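Equipment Renewal Gallery: Two-Arm Handling Cells

Pisturix is preparing its submission for the replacement and expansion of bench-top handling equipment. The gallery accompanies the budget paper dated 11/2/22 and is intended for staff who do not regularly visit the work area. Tape rolls have been adopted as the standard test item for the assessment. The capital request covers up to 9 cells, with a fingertip allowance of $3,483 and a cabling and mounts allowance of $1,470.

Gripping and fingertips 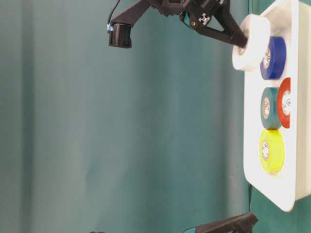
Fingertips and spares

A black gripper finger in the core of a white tape roll, beside a white board holding rolls of several colours. Fingertips are treated as consumables and are budgeted separately from the arms. Quotations have been received from Lolteo and Alva – both include a spares kit.

Sabina Hettiarachchi is the contact for fingertip specifications.

Table layout and reach

Five rolls on the cloth and a blue one in the tray, with two black arms at the work. Table size and arm spacing are to be confirmed before any order is placed.
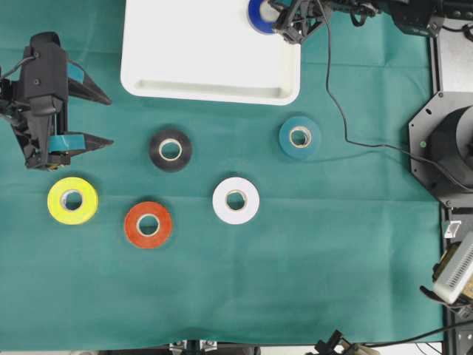

MOUNTS, CABLING AND POWER

The dark metal mounting frame stands beside the table at right. Frames, base plates and cable management are costed as one line in the submission – earlier papers listed them under general fittings. Pillitz has quoted a delivery period of 33 days for frames.

Comments on the equipment list should reach Jomar Tolentino by the end of March. Questions regarding the capital program may be directed to Edith Marulanda.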